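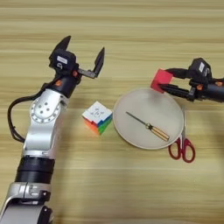 Desk Tips for People Who Write at Home

Every writing magazine has a page on how to set up your desk, and most of those pages want to sell you something. I have bought a fair amount of it. What follows is the household side of writing only: paper, glue, ink, lamps, drawers. Your plot is your own problem.

Skip the special cleaner

I was given a bottle of Floline desk polish and used it for a month. The desk looked the same as when I wiped it with a damp rag and a drop of dish soap, except that now my manuscript pages stuck to it slightly. Damp rag, dry rag, done. If you have ink on bare wood, test whatever you plan to use on the underside first. Hairspray, which people still swear by, took the finish off one of my drawer fronts and left the ink where it was.

Cutting up a draft

Kelly Barbosa got me to try the old method of printing a chapter, cutting it into scenes and moving the pieces around on a table. I expected to hate it and only partly did. Some practical points if you want to try:

Print on one side. Sounds obvious. I've seen the alternative.
Number every scene in pencil before you cut.
Use long scissors and cut between paragraphs, leaving the white space on the bottom piece.
Use removable tape until you're sure, and then wait another day.

My chapter was 3,814 words going in and 3,596 coming out, so I lost a page of throat clearing. Whether I'd have found the same page by reading it aloud, I can't say. I suspect so. 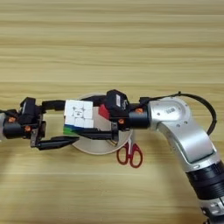
Red-handled scissors and a Rubik's cube.

Index cards and where they go

The Trurlow card box costs more than a pair of shoes and holds 50 cards, fewer if you bend the corners like I do. A recipe tin does the job. So does a shoebox with a strip of cardboard down the middle. I don't believe in color coding for anything longer than a short story — by chapter six I could never remember whether green meant the sister or the flashback.

Keep rubber bands away from anything you want to have in ten years. They go brittle and leave a brown line on the paper. Cotton string or a strip of cloth is better. Paper clips rust in a basement, and plastic ones leave a dent but no stain.
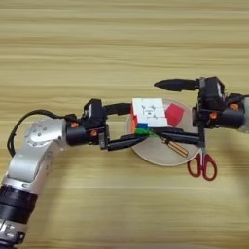

Pallitz Writers' Club, Home Desk Group
Page last updated 17 June 2025

Fixing a loose page in a paperback

Ihor Yatsenko disagrees with me on this one and uses a glue stick. Glue sticks let go. Get plain white craft glue that stays flexible, or book glue if you already own some, and put a very thin line along the inner edge of the loose page with a toothpick. Slide the page in, put waxed paper on either side, close the book and leave it overnight under something heavy. Two dictionaries work. Don't try this on a book worth real money.

As for the tip about putting a musty book in the freezer to cure the smell, I tried it on 2 books in June. Both came out cold and musty. A few days in a lidded bin with an open dish of baking soda (dish beside the book, never touching it) helped a little. Airing them on a shelf may have helped just as much. 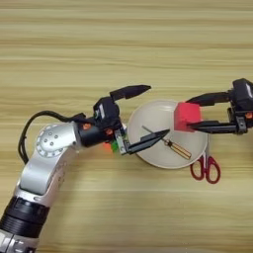 The lamp question

You'll read that a certain bulb makes you write more. I've tried warm bulbs, cool bulbs and the Min clip lamp with its three settings, and I wrote about the same dull amount under each. What does matter is glare. Put the lamp on the side opposite your writing hand and low enough that you can't see the bulb when you sit up straight. If you work on a screen, turn it so the window is beside you.

Coffee on a manuscript

Blot, don't rub. Separate the wet pages right away and lay them on towels. Once they're dry, press them under a board. They'll still be wavy and brown, whatever the internet says about vinegar, so check that you can read every line and then print it again.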